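Student Robotics Board > Projects > Uni team: PC teardown cell, which part first?

driltwood_lev
Posted 2021-02-12

Right, so our final-year group is doing a disassembly project. An arm takes desktop PCs apart for reuse, and we're marked on a demo in front of the department. 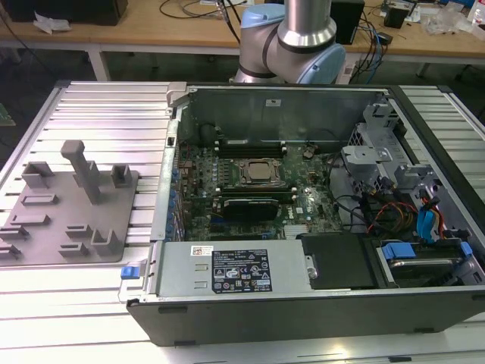
The Dell on the bench, side panel off, fixture plate to the left.

We've got to pick the first part for the arm to take out. I say the memory, Krisztina says the power supply. Seventeen weeks on the plan and four of them have gone on arguing (and on printing holders). What would you lot do?

– Levente

boardswap
Power supply, no contest. It's a great big box right at the front with a bright blue tab on the end of it. Memory is fiddly even with fingers.

k_fekete
THANK YOU. I'm the other half of this argument, by the way.

driltwood_lev
But the supply has cables on it! Look at the right-hand side of that case, it's spaghetti – black, red, orange, yellow, the lot. The memory has no wires at all. Clips open, pull straight up, done.

Imre_D
I'm with Levente on the cables. We did a similar job at Alstead in my second year and a loose loop of wire caught on the gripper nearly every run. Whatever you pick, have a person unplug everything before the arm goes near it and say so in your report. The markers didn't mind that at all with ours.

boardswap
Bit of a cheat though, isn't it? If a human does the hard bit, what's the arm for?

Imre_D
Lifting, sorting, putting things down in the same place every time. It's a student project, not a factory!

szabi_L
Has anyone thought about the drives? There are blue latches down by the drive bay. I'd be tempted to have a go at those before either of your choices. Also, is that plate bolted to the rails? Ours was held with tape until September and I lost a whole set of taught positions when somebody leaned on it.

driltwood_lev
Bolted, yes. Zoltán did it on day one and was very smug about it. The drives are worth a look, ta, though you've now given us a third side to the argument.

k_fekete
Drives second. Power supply first. I'm not moving.

boardswap
Let us know which one you try on Monday.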